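4.3 Recording a session

Before starting this section, complete the pairing procedure in 4.2. Both grippers must show as connected in Jelier, and the headset must be charged above the level set in your site profile.

A session is a set of episodes of one task, recorded by one operator at one table. The standard Jendosdale task set has 13 tasks. Each task is recorded separately, and episodes from different tasks must not be mixed under one session name.

Starting the headset and grippers

1. Switch on the headset and place it where its outer cameras have a clear view of the room. Leave it still until Jelier reports that the room map has loaded.

2. Switch on the left gripper, then the right. If they are switched on in the wrong order, Jelier will swap the two streams. Switch both off and begin again.

3. Open the live view for each gripper camera. The wide lens takes in a great deal of the room, ceiling lights included, and strong lighting near the middle of the view can darken everything else. Turn the gripper and check that the picture recovers within 3 seconds.
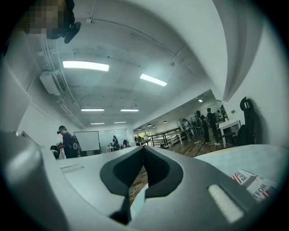

Does the room have to be cleared of other people before recording?
Other people may stay, provided they keep out of the operator's reach and do not touch the task objects during an episode. Faces are blurred when the files are processed, so raw files must stay on the recording machine until that stage has finished.

4. Put on the headset and tighten the rear strap. Pick up one gripper in each hand.

Note: Do not cover the faces of the marker cube with your fingers or sleeve. Short losses of tracking are filled in by the software. Longer ones cause the episode to be rejected.

Caution: Cables on the floor are a trip hazard while the headset is worn. Route them away from the operator's standing position before step 4.

Recording an episode

5. Stand at the table with both gripper tips pointing towards the task objects. Hold this start position until the tone sounds.

6. Carry out the task at an even pace. Move the grippers, not the table or the cloth. If an object is dropped on the table, pick it up and carry on. If it falls to the floor, end the episode and mark it as failed.

7. Return to the start position and hold until the second tone. The episode is saved at this point and cannot be extended.

8. Change the layout before the next episode. Move each object, and turn it if the task sheet allows. Containers with lids should be recorded both open and closed where the task calls for it. Do not return objects to the same spot out of habit; a model trained on a fixed layout will learn the spot.

Table cloths are changed between sessions, never within one. Enter the cloth and the objects used in the session form.

9. Check the head view at the start of each new layout. Both grippers and every task object should be inside it. If an object is missing, step back or lower your head slightly and check again.

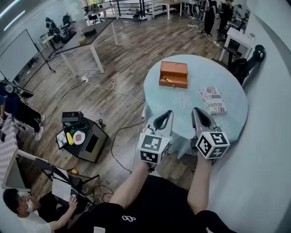 Ending the session and checking the count

10. Press End session in Jelier and wait for the files to close. Do not switch off the grippers while the progress bar is showing.

11. Compare the number of accepted episodes with the target. The target for each task is 2,000. A small surplus is normal: the Cisneros site closed its first task at 2,038, and the extra episodes were kept.

12. Review all rejected episodes before deleting them. The reject code is given in the last column of the session list. Codes beginning with T refer to tracking, and codes beginning with S refer to timing between streams. For repeated S codes, run the clock check in 6.1 and send the log to Ilter support.

13. Place the grippers and headset on charge.

Note: Failed episodes marked by the operator in step 6 are stored in a separate folder and do not count towards the target. Keep them. They are used later when the model is tested on recovery from errors.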